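I said yes to the robot club before I knew what a robot club did with its evenings. My niece goes to the one at Skirthorpe, and parents, aunts and anyone else with a car are asked in for the last half hour to admire things.

What they do is tidy. Two printed arms, one tray with compartments, and a small pile of odds and ends that has to end up in it. Someone drives the arms by hand, over and over, and the computer is meant to pick up the knack. They had 138 goes saved when I visited and wanted 221 before the Clirndale meet in March. I asked why 221 and got a long answer that I think meant "that's how many fit".

Albertina Antunes, who runs it, is very patient with people like me. She says the sorting is beside the point and that they're learning to be careful. Perhaps. I watched a boy of twelve spend 6 minutes on a roll of tape and he was certainly careful. I could also have put it in the tray myself and gone home.

My other grumble is the word "learns", which gets used very freely in that room. If you move the tray a hand's width and it all goes wrong, what has been learnt?

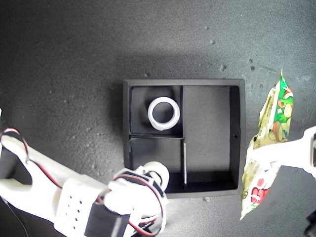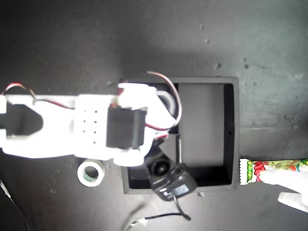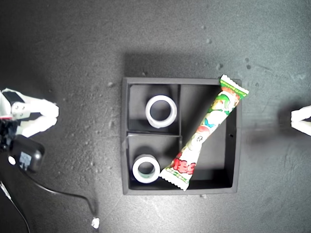
The tray, the tape and the sweet packet, then.

What the meet is for

Clirndale scores you out of 100, with marks taken off for drops. Last year's winners, a team called Dimis, apparently practised on nothing but the judges' own objects, and I'd call that cheating if I cared more. Our lot have named their code Wattanapong and won't tell me why.

I've agreed to drive. I still want to see somebody move the tray.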